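# Flirklow — Regenwarnungen als Datensatz

Hallo! Ich sammle hier amtliche Unwetterwarnungen für das Tal rund um Graltden und lege daneben, was in den Regenmessern wirklich ankam. Angefangen hat es mit einer Tabelle für mich selbst, dann wollte Dindo Galang sie haben, dann Kristine Macapagal, und jetzt liegt das Ganze eben offen herum (Stand: Oktober 2022).

Drin sind 300 Warnungen, jede mit Stufe, Beginn, Ende und Niederschlag an 4 Stationen. Die Station Estrella hat im Frühjahr Lücken, da war der Trichter voller Laub.

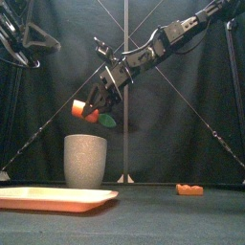
Warum stimmen die Uhrzeiten nicht mit meiner Wetter-App überein?

Alle Zeiten stehen in UTC, im Sommer musst du also zwei Stunden draufrechnen.

## Dateien

- `warnungen.csv` — eine Zeile pro Warnung, Trennzeichen Semikolon
- `regen.csv` — Stundensummen in Millimetern, Dezimalpunkt
- `stationen.csv` — Name, Höhe, Lage

Fehlende Werte sind leer, bitte nicht als Null lesen! Mir ist das selbst passiert, und plötzlich war der halbe März knochentrocken. Aufgehobene Warnungen bleiben drin und haben ein `x` in der Spalte `storno`. Verlängerte Warnungen bekommen eine neue Zeile mit derselben `id` — das ist unschön, aber Mohcine Younis hat sein Skript schon darauf gebaut.

Länger als 36 Stunden läuft bei mir keine Warnung, die teile ich vorher auf.

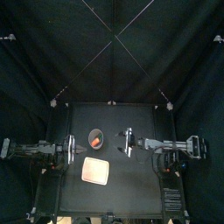

*Abb. 2: Schwarzer Tisch, dunkler Stoff, helle Schnurstücke über Kreuz.*

## Lizenz und Kontakt

CC BY 4.0, nennt einfach Flirklow. Fehler gern als Issue, am liebsten mit `id`. Version 5 kommt im November, dann mit den Schneehöhen von Sølve Kvam.

Ähnliche Datensätze

- Fesari: Pegelstände und Hochwasserstufen
- Windböen Graltden, Stundenwerte
- Gewittertage nach Gemeinde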